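Ticket: Codirus store / product page for the political pamphlets reader shows wrong text
Status: open, waiting on feed
Priority: was low, now medium
Queue: catalog + ebooks

Opened Wednesday, 9:10 am

Customer writes in. Bought the Codirus paperback of the anarchist pamphlets anthology, got the right book, but the page she bought it from has the blurb for something else. Blurb talks about a history of the eight-hour day. Her book is the pamphlets. She's keeping it, wants us to fix the page so other people don't get confused. Fair.

Checked the page. She's right. Title ok, cover ok, price ok, ISBN ok. Description is from the labor history one. Also "about the editor" is blank.

9:25
Cleared cache, reloaded. Same.
Tried other browser. Same.
Looked at the record in Atis (our catalog tool for anyone new on this queue). The record in Atis has the RIGHT blurb. So the site is not pulling what Atis has. Or pulling it and something swaps it after.

9:40
Pushed the record again by hand from Atis. Green check, no errors. Page unchanged after ten minutes. Pushed again. Unchanged.

10:05
Searched the whole politics and social thought section for the eight-hour-day blurb. Shows up on 2 pages, its own and this one. OK so not everywhere. Then searched for blank editor fields and got 46. That's not good. All 46 are in the classics list, nothing in the modern list. Suffrage speeches, the land reform essays, the cooperative movement reader, the two-volume debates on the tariff, etc.

10:30
Pulled the export file the site reads overnight. Opened it in a text editor, not the spreadsheet, spreadsheet hides this stuff. In the pamphlets row the description field starts with a curly quote that never closes. Everything after it gets eaten till the next curly quote, which is in the labor history row. So reader takes the tail of that one. Pretty sure this is it for the blurb.

Does not explain the 46 blanks.

11:15
Fixed the quote in Atis. Straight quotes both ends. Saved. Can't rerun export during the day without locking the warehouse out so it has to wait for the night run. Told customer it should be right by tomorow morning.

Next day, 8:50 am

Pamphlets page correct now. Blurb matches the book. Customer told.

Editor fields still blank on all 46. So seperate problem, keeping it on this ticket anyway, don't want two.

9:20
Compared a blank one to a good one side by side in Atis. Good one: contributor role = "Editor". Blank one: contributor role = "Ed." with the period. Site only knows "Editor". The classics list came over from the Dildale imprint when we took on their backlist, and they used short forms for everything. "Ed.", "Trans.", "Intro."

So translators are missing too?? Checked. Yes. 98 titles with a missing translator. Nobody reported it. Some of these are pretty bad, the page for the prison letters reads like the author wrote in English.

9:45
Tried changing one by hand, the cooperative reader. Role to "Editor", saved, waited for night run.

Day after, 8:40 am

Cooperative reader page shows the editor. Good. So that's the fix, just need it in bulk.

Bulk edit in Atis wants a file with record numbers. Made one for the 46. Ran it in test first. Test result says 796 records would change. Stopped there!!

10:10
Why 796. Bulk edit matches on "Ed." anywhere in the contributor line, and it isn't case sensitive, and the period seems to be treated as any character. So it hits "Edmund", "Edith", "Freda", whatever. It also ignores my record list if there's an empty line at the bottom of the file. There was an empty line at the bottom of the file.

Removed it. Test again. 46. OK.

10:25
Ran for real on the 46. Log clean. Same thing for "Trans." with the translator list, checked for the empty line first this time. Test gave 98. Ran it. Log clean.

Leaving "Intro." alone for now. The site has no slot for introductions on the page, so fixing the role does nothing a customer would see. Needs a template change, which is a Gu request (Gu = the web shop theme, their queue is slow). Put in the request, linked here.

1:30 pm
Somebody from the front desk asked if the excerpt for the pamphlets is supposed to open at the index. No. Looked, excerpt file is set to the last ten pages instead of the first ten. Swapped it. Excerpts don't wait for the night run, live right away. It opens on the preface now.

While in there: the blog box at the bottom of the section page is still pulling the same post. Post is fine, link works. A caption had dropped off on mobile, retyped it:
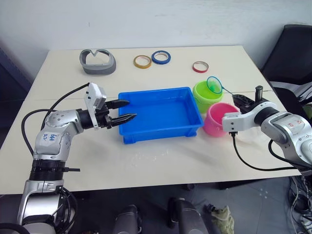

Two robot arms over a white tabletop, with a blue tray near the center.

Caption shows on phone and desktop now. Not part of the original complaint, just noting it so it's in the log.

2:15 pm
To do before closing
- check the editor fields after the night run, spot check, not all of them
- check translators, prison letters page first
- search export for any other curly quote that doesn't close
- note in the Atis help page re: empty line at the bottom of the bulk file, this will bite someone else
- chase Gu on the introductions slot

Next morning, 8:35 am
Editors showing on everything I clicked. Translators showing, prison letters ok. One odd one, the tariff debates vol. two has its editor listed twice, it had both "Ed." and "Editor" in the record before I ran it. Deleted the extra by hand, goes out tonight.

Curly quote search found one more, in the suffrage speeches, but it's inside the sample quote and it does close, just on the next line. Left it.

Gu hasn't answered. Keeping ticket open till they do.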